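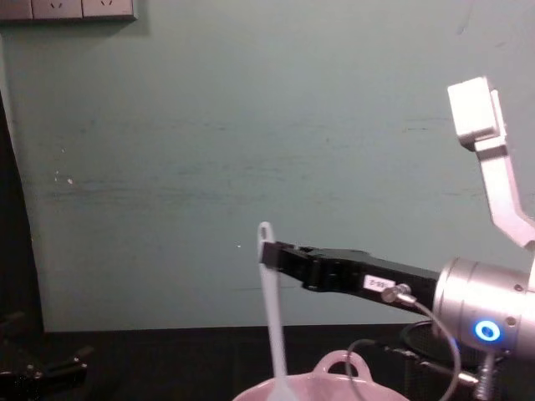
Juter to Open Second Showroom in Former Vutwood Building

4/25/20

Home furnishings retailer Juter will open its second showroom in September, taking over the ground floor and mezzanine of the former Vutwood furniture building on Bachmann Street. The company signed the lease this week.

The new store will carry the full Juter line of sofas, beds, lighting, rugs and kitchenware, along with a new collection called Disolance that has been sold only through the company's website until now. Disolance has 437 pieces, most of them priced for people furnishing a first apartment or a small house.

Owner Lorenz Imhof started Juter as an online shop selling table lamps and throw pillows. He opened the first showroom four years later, and it remains the company's only physical location. That store is closed to walk-in customers for the time being, but is still filling online orders and offering curbside pickup by appointment.

"We looked at whether to put this off," Imhof said by phone. "The lease terms were good and the building needs months of work anyway. We would not have been open this summer under any conditions."

Vutwood made and sold dining tables in the building for three decades before moving its workshop out of the city. The space has been vacant for two years. The maple floors on the ground level are original and will be sanded and refinished. The mezzanine, which Vutwood used for offices, will be opened up and fitted out as a set of room displays, with a bedroom, a home office, a dining room and a living room each furnished from stock.

Rhys Lockyer, the interior designer hired for the project, said the displays will be kept close to the size of rooms in the apartments and row houses nearby.

"A sofa looks small in a big showroom," Lockyer said. "Then it gets delivered and it fills the wall. I want people to see it in a 12-foot room with a door that opens the wrong way, like the one they have at home."

Lockyer's plan calls for strong color on most of the display walls, including a deep rust in the dining room and a yellow hallway leading up from the stairs. The living room will be repainted and refurnished every season. Customers will be able to buy the paint colors through the store, mixed to order by a local supplier.

The Disolance collection will take up most of the front of the ground floor. It includes two sofas, a line of stackable shelving, dining chairs sold singly, and a large group of smaller items such as mirrors, trays, vases and bedding. The larger of the sofas comes in a velvet or a woven cotton and sells for $596, not including delivery. Imhof said that price will hold through the end of the year.

He said the collection came out of requests from online customers who liked the look of the company's higher-priced pieces and could not afford them.

"We would get emails from people who bought one pillow and wanted the couch," he said. "So we went back and worked out how to make a couch for them. The legs are simpler and the cushions zip off so you can wash them. It took a lot of samples."

Delivery within the city will be handled from a loading dock at the back of the building, which opens onto the alley. Juter had been sending its delivery trucks from a rented warehouse across the river and will give up that space when the new store opens. Online orders will ship from the new address as well.

The building's exterior will change very little. The painted Vutwood sign on the side wall will stay, at the landlord's request, and the new Juter sign will go over the front entrance. The display windows, which were covered over when the previous tenant left, will be reglazed. Bike parking is planned for the front sidewalk, subject to a city permit. There is no customer lot, but the store will have short-term loading spaces in the alley for people taking furniture home themselves.

Demolition of the old office partitions is set to begin next month, with a small crew on site at any one time. Electrical work and painting will follow over the summer. Lockyer said furniture would start going in during the last weeks before opening.

Juter expects to hire sales and delivery staff for the new location and will post openings on its website in the summer. Employees at the first showroom will be able to apply for a transfer. Imhof said both stores will stay open and that he has no plans for a third.

An opening date has not been set. The company said customers who have placed orders from the existing store should continue to use that address for pickups and returns until further notice. Design appointments, which are free and last an hour, are being held by video and can be booked online. Lockyer will take a limited number of those appointments himself starting in June.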